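*Mis à jour en juin. J'ai retiré le paragraphe sur le vinaigre et le bicarbonate mélangés, on m'avait assez écrit.*

# Le linge rouge, ou comment vivre avec

Toute maison finit par posséder du rouge. Un torchon offert, un tee-shirt acheté en solde dans un moment de confiance, une nappe de Noël qui ressort à Pâques parce que l'autre est tachée. Le rouge est gai, il réchauffe une cuisine, et il attend son heure dans le panier, sous les chemises blanches.

Je tiens cette page depuis que mes draps sont devenus saumon. Elle a grossi depuis et parle maintenant aussi de pliage, de repassage et d'armoires.

## Avant le premier lavage

Le test du coin mouillé prend deux minutes. On humecte un ourlet à l'intérieur, on presse dessus un mouchoir blanc, on regarde. Mouchoir blanc : lavage avec les couleurs, à froid, et on reste modeste. Mouchoir rose : lavage seul, et on recommence le test la fois suivante. Mouchoir rouge vif : félicitations, vous avez acheté de la teinture avec un peu de coton autour.

Faites le test sur un ourlet ou une couture, là où le fil est souvent plus chargé. Le milieu du tissu ment volontiers.

Quant au sel, au vinaigre ou au poivre (j'ai lu le poivre, oui) censés « fixer » la couleur : les teintures modernes se moquent de votre salière. Un rinçage à l'eau froide jusqu'à ce que l'eau soit claire fait mieux, et il ne sent rien. Comptez une bonne soirée pour une nappe de mauvaise volonté.

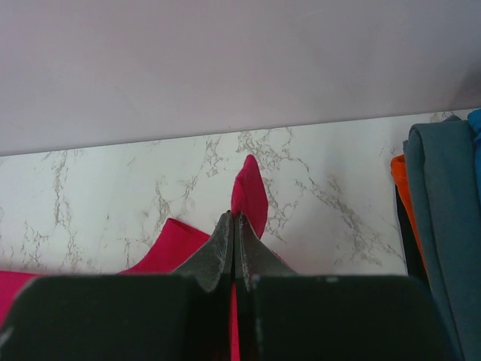 **Peut-on laver un torchon rouge à 60 °C avec les autres torchons ?**

Seulement si son étiquette l'autorise et si le test du coin mouillé ne laisse aucune trace, sinon lavez-le à 30 °C avec des couleurs foncées.

Reste la question de l'hygiène, que les torchons posent avec plus d'insistance que les rideaux. Ma solution n'a rien d'élégant : les rouges essuient les verres, les blancs font le sale boulot et passent à haute température sans se plaindre. Dans certaines familles c'est l'inverse, sous prétexte que le rouge cache la tomate. Il la cache, mais elle y est toujours.

## La machine

Ne remplissez pas le tambour à ras bord. On doit pouvoir y glisser la main à plat au-dessus du linge. Si vous poussez avec le genou, c'est trop.

Ma vieille Clavov essore à 1 180 tours, un chiffre que je n'ai vu sur aucune autre machine et dont je suppose qu'il a été obtenu à l'issue d'une négociation. Pour du jersey, c'est déjà beaucoup. Je descends d'un cran pour les tee-shirts et je garde le plein régime pour les serviettes, qui ont le cuir dur.

Côté lessive, je prends du savon liquide Bansal depuis des années. Il n'est pas meilleur qu'un autre, mais le bouchon ferme. Mettez moins que ce que dit le bidon si votre eau est douce. Quand un linge propre mousse encore au rinçage à la main, il y en avait trop.

Trois choses à sortir des poches avant tout le reste :

- les mouchoirs en papier, qui se reproduisent dans l'eau ;
- les stylos, inutile de développer ;
- les tickets de caisse, qui ressortent sous forme de petite crotte grise collée au fond, toujours du côté qu'on montre aux invités.

### Les lingettes anti-décoloration

Elles attrapent une partie de la couleur qui flotte dans l'eau. Une partie. La lingette ressort rose et l'on se sent protégé, alors qu'elle vient de signaler que le linge dégorge. Prenez-la comme un témoin et continuez de trier.

### Quand c'est trop tard

Ne séchez rien. Surtout pas au sèche-linge : la chaleur installe la couleur et lui donne les clés. Sortez le coupable, relancez tout de suite le reste tel quel, encore mouillé. Si le rose persiste, une nuit dans une bassine d'eau tiède avec du percarbonate, pour le blanc en coton seulement. Jamais sur la laine ni sur la soie.

Et si ça ne part pas, on peut toujours laver le reste de la parure de la même façon et déclarer que c'était voulu. Mes draps saumon ont tenu six ans. On m'en a fait compliment.

## Sécher sans faire de planches

À l'ombre, sur l'envers. Le soleil blanchit très bien le linge, y compris celui qu'on voulait garder rouge.

Secouez chaque pièce avant de l'étendre, un coup sec, tenue par deux coins. Vous gagnerez la moitié du repassage et le chat quittera la pièce. Les tee-shirts s'accrochent par le bas, les pinces sur les coutures des côtés ; par les épaules, ils gardent deux petites oreilles que rien n'efface, et vous aurez l'air d'avoir dormi sur un cintre.

Les grandes pièces se mettent à cheval sur deux fils, avec un peu d'air entre les deux. J'ai longtemps étendu mes nappes pliées en quatre pour gagner de la place. Elles séchaient le mardi, et encore, le mardi suivant.

## Plier en longueur d'abord

Le pliage est un sujet sur lequel les gens les plus doux deviennent cassants. Voici donc ma méthode, et vous garderez la vôtre.

Pour tout ce qui est rectangulaire et plus long que large, chemin de table, serviette de toilette, écharpe : on plie d'abord dans la longueur, bord contre bord. On lisse avec le plat de la main depuis le milieu vers les extrémités. Seulement ensuite on raccourcit, en deux ou en trois selon la profondeur de l'étagère.

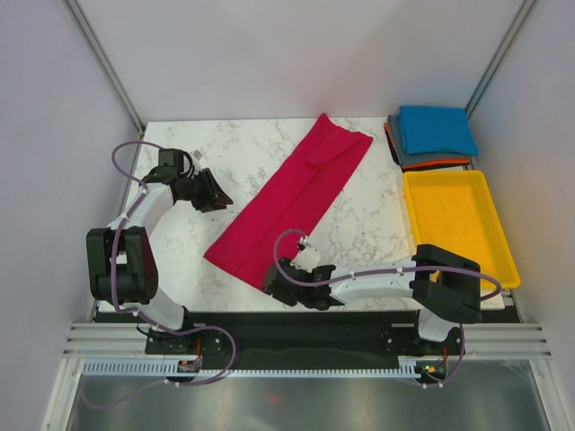 *Tissu rouge plié dans la longueur, sur plateau blanc veiné de gris.*

L'erreur classique consiste à courir après les coins. On en aligne deux, les deux autres s'en vont, on tire, tout part de travers et l'on se retrouve avec un parallélogramme. Alignez les bords longs et laissez les coins tranquilles. S'il en dépasse un à la fin, glissez-le dessous et n'en parlez plus.

Travaillez sur une surface dure et dégagée. Le lit est tentant, il est grand, il est là, mais il est mou et le tissu s'y enfonce. La table de la cuisine convient, à condition d'avoir passé l'éponge et surtout d'avoir attendu que ça sèche. Je connais la marque que laisse une goutte de confiture sur une taie, j'en ai une collection.

Mes étagères font 80 cm de large, ce qui donne trois piles de torchons et une quatrième qui penche. J'ai essayé de la redresser avec un serre-livres. Elle penche maintenant de l'autre côté.

### Et le drap-housse ?

Roulez-le en boule, mettez-le dans la taie assortie, fermez la porte de l'armoire. Il existe des vidéos très bien faites où quelqu'un le plie en rectangle en moins de vingt secondes. Je les regarde avec plaisir, comme on regarde du patinage.

## Le cas du jersey

Le jersey est une maille, et une maille s'étire. Tout ce qui précède sur les bords bien alignés s'applique donc avec indulgence. Un tee-shirt attrapé par le milieu et soulevé d'un geste vif se déforme un peu à chaque fois, et au bout d'un été l'ourlet ondule. Prenez-le par en dessous, les deux mains à plat, surtout quand il sort lourd de la machine.

Pour le plier : face contre la table, les côtés rabattus vers le milieu, les manches couchées par-dessus, puis le bas remonté vers le col. Si vous rangez debout dans un tiroir, un tour de plus et il tient tout seul. S'il ne tient pas, c'est que le tiroir n'est pas assez plein, problème que je n'ai pour ma part jamais rencontré.

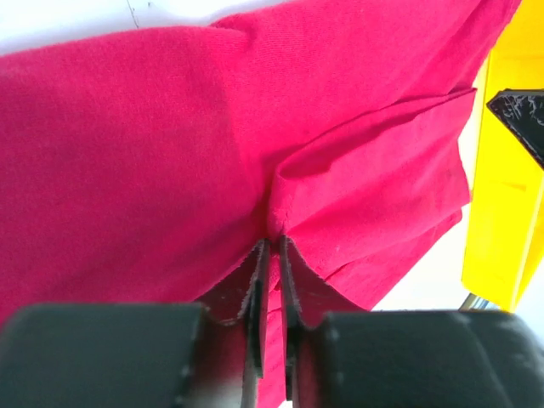

Les peluches, maintenant. Elles viennent du frottement, pas de la lessive, quoi qu'en dise votre belle-mère. Lavez sur l'envers, avec des pièces de même poids, et tenez les jeans loin de tout ça. Un jean mouillé dans un tambour se comporte comme un meuble. Pour les peluches déjà là, le rasoir à tissu marche bien si l'on tend la maille sur quelque chose de plat et si l'on appuie à peine. Trop appuyer fait des trous, et un trou dans du jersey a de l'ambition.

Une maille tirée ne se coupe pas. On la repousse sur l'envers avec une aiguille à bout rond, on étire le tissu dans les deux sens, et le plus souvent elle disparaît. Si vous avez déjà coupé, deux points de fil assorti sur l'envers, tout de suite, avant la machine.

## Repasser le moins possible

J'ai eu un fer Clumusard de 3 000 watts. Il faisait baisser la lumière du couloir et repassait les torchons à travers la planche. Un fer ordinaire suffit à tout le linge de maison, pourvu que le linge soit encore un peu humide. C'est le seul secret et il est gratuit : repassez avant que ce soit sec. Passé ce stade, vous aurez beau vaporiser, le coton se souviendra de chaque pli.

Le rouge se repasse sur l'envers, toujours. Sur l'endroit, il lustre, et ces plaques brillantes ne partent qu'à moitié, avec une pattemouille et de la patience. Sur le jersey, on pose le fer, on le soulève, on le repose plus loin. On ne le promène pas.

Ce que je ne repasse plus : les serviettes de toilette, les chaussettes (ma mère les repassait), les torchons du dessous de la pile.

## Ranger, et retrouver

Le propre sous la pile, le vieux dessus. Sans cette petite discipline, on use toujours les deux mêmes torchons pendant que les autres prennent leur retraite au fond.

J'ai collé des étiquettes Stistix sur le bord des étagères : « torchons », « nappes », « divers ». Au bout d'un mois, tout était dans « divers ». J'ai décollé l'étiquette, et le linge est retourné de lui-même à sa place, ou alors quelqu'un dans cette maison s'est senti visé. Pour enlever la colle restée sur le bois : un peu d'huile de cuisine sur un chiffon, dix minutes d'attente, puis savon.

Contre les mites, la lavande parfume et le cèdre décore. Lavez avant de ranger et secouez les lainages au printemps et à l'automne. Une mite s'intéresse à un pull porté bien plus qu'à un pull propre. Le coton rouge, lui, la laisse froide.

Rangez enfin les nappes rouges loin des blanches si vos murs sont humides. J'ai appris cela au fond d'un placard sous l'escalier, avec une nappe brodée. Elle sert aujourd'hui pour les pique-niques, côté rose contre l'herbe.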